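Sorting of Household Waste in Shared Student Housing

Project report, Karthik Seneviratne

1. Background

Residents of Ultmont Hall pay a flat fee for waste collection, so the cost of poor sorting is not visible to them. The hall contractor, Nemard, rejects a recycling load when contamination is over 10 percent by weight. This project measured contamination at room level and tested whether a second bin reduces it.
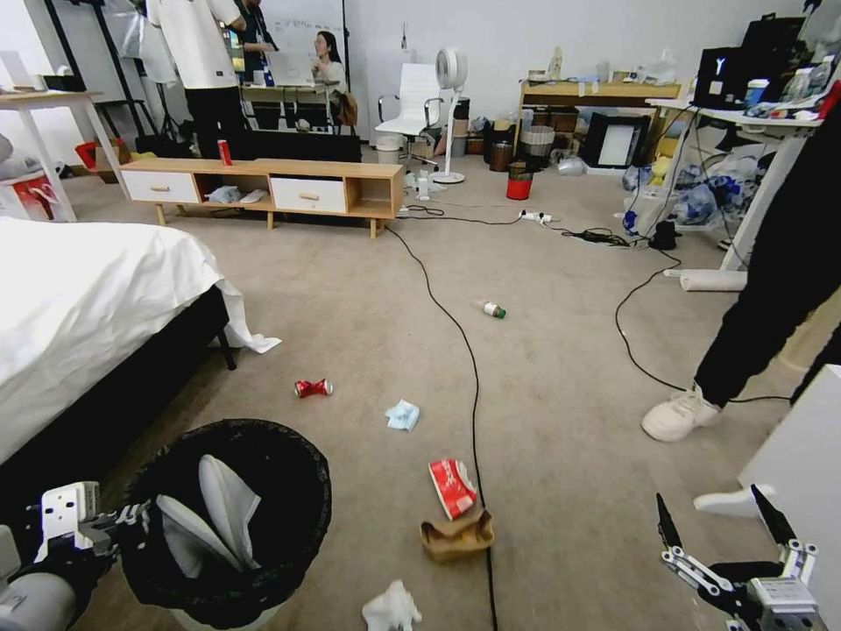 Photo: K. Seneviratne

2. Method

The sample was 14 rooms on two floors. Each room kept its usual bin for the first half of November and received a second, labeled bin for the rest. Bags were collected every Monday and weighed on a Biven kitchen scale. Items lighter than 2 grams were recorded as residue.
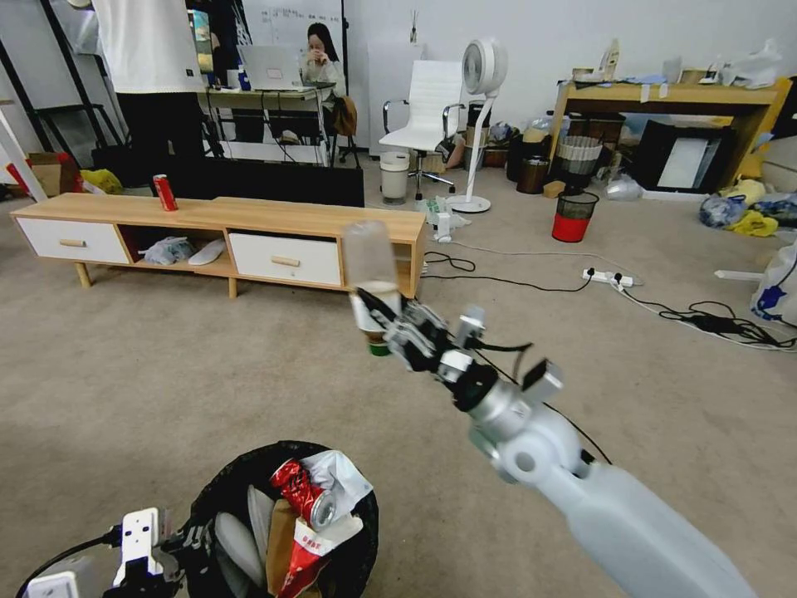
Material classes followed the scheme in Sivakumar's course notes: metal, rigid plastic, film, paper and residue. Most items fit one class without discussion. A crushed soda can lying alongside a white plastic bag, both in the same black liner, counts as one metal item and one film item. Clear plastic cups went under rigid plastic — printed bands were ignored.

3. Results

Contamination fell in most rooms after the second bin arrived. The largest single error was a full 500 ml bottle.

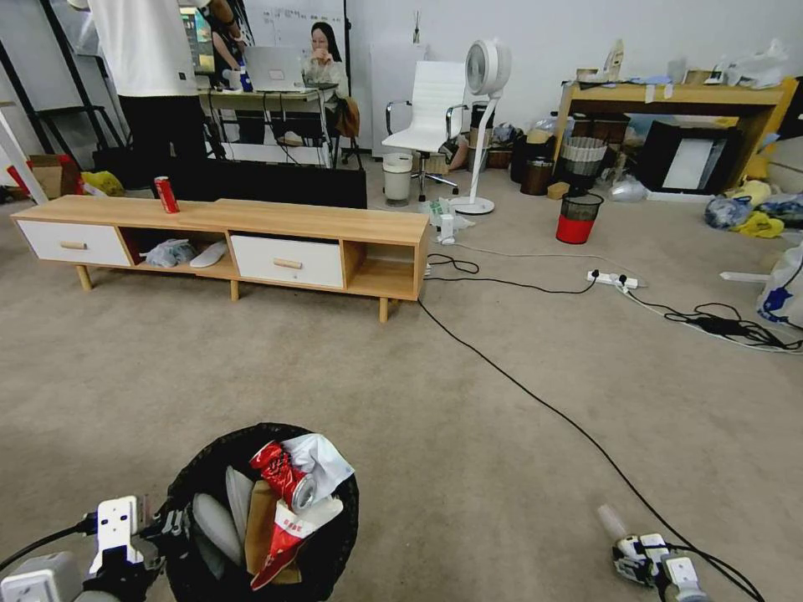

Textiles and footwear were not in the original scheme and had to be added as a sixth class. Gray insoles in a mesh wastebasket, together with a can and a snack wrapper, cannot be assigned to any of the five classes above. They are also dense enough to distort the weight totals for a small room.

4. Limitations

The scale was not recalibrated between collections. Food residue was weighed with its packaging, which overstates the paper fraction.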